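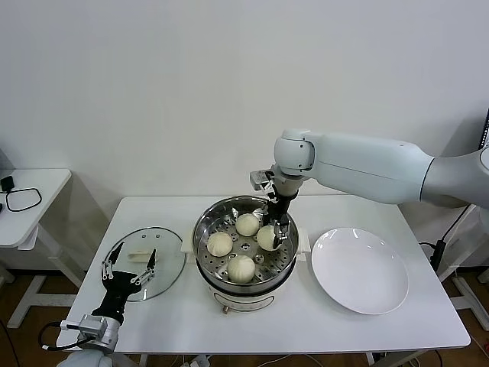

martes, 21 de enero de 2020

¡Por fin la masa madre de Karnden se porta bien! Llevábamos días peleando con el refresco y anoche, con la harina nueva de Sarkar, el tarro ya había doblado antes de que me fuera a casa (lo marqué con una goma, Puspita es testigo). Me interesa sobre todo comparar la fermentación larga en frío con la corta, porque el aroma cambia una barbaridad. En horno la miga se abre por donde quiere; al vapor, en cambio, en panecillos claros como los cuatro que están sobre la rejilla perforada, con sus pliegues suaves arriba, no hay corteza tostada que tape nada y el sabor de la fermentación queda al descubierto. Quiero hacer las dos versiones con la misma masa.

Receta de hoy: 700 g de harina, masa madre en su punto, agua fría, sal al final. Amasado corto, dos pliegues y a la nevera. Pesé el bloque entero antes de guardarlo y dio 1247 g, algo menos de lo que esperaba; se me quedó bastante pegada en el gancho, qué rabia. Apuntar el peso del cuenco en la tapa, que siempre lo busco.

Arif probó un trozo de la hogaza del lote anterior y dice que sabe a yogur. A mí me sabe más a manzana verde — le pasé un poco a Aiman para desempatar y dijo que a pan. Genial.

El pH lo mide Lertchai mañana a las 9, con el electrodo recién calibrado. El otro medidor deriva, no usarlo.

Dudas: ¿subo la sal? ¿Pruebo un refresco más seco? En las notas de Yanti la masa firme daba más acidez y menos gas, y me encantaría ver si aquí pasa lo mismo. Guardé una cucharada del cultivo viejo en el estante de abajo, etiqueta azul. Pedir más harina a Sarkar antes del viernes y devolver a Wallidley las cestas.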